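Why I gave up on the big fall declutter

October 5, 2026

So I had a plan for September. The plan was to go through every single digital photo I own (3,651 of them, my phone informs me, quite smugly) and get it down to something a normal person might scroll through on a bus. I made tea. I put on the comfy pants. I was ready!

Three evenings in, I had deleted 16. And four of those were the same blurry parking ticket.

The trouble is that I'm nosy about my own life. I'd open a picture of a sandwich and then have to remember where the sandwich was, and who I was with, and whether that was the trip when Chow got carsick on my good coat (Chow is the dog, for anybody new around here). Then I'd text Wing-sze Kuo to ask if she remembered the place with the green awning, and she'd send me back nine pictures of it, and now I had more photos than when I started.

Wing-sze does hers one month at a time, on the train, and never looks back at a month once she's finished with it. I tried that for a week. I liked it fine, but I got stuck in the month we moved, which is mostly boxes and one very sad lamp.

What I'm doing now is much lazier. I picked out the 321 I'd be truly upset to lose, put them in their own album, backed that up twice, and left the rest in the swamp. If I feel like wading in there some rainy night, great. I did print a few for the hallway too, and I'm still hunting for frames that don't cost more than my shoes, so if you've got a favorite shop please leave it in the comments.

Next week, the spice drawer. Wish me luck with the paprika.

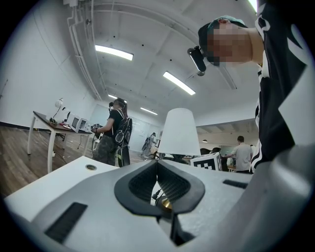
Gray gripper, white tabletop.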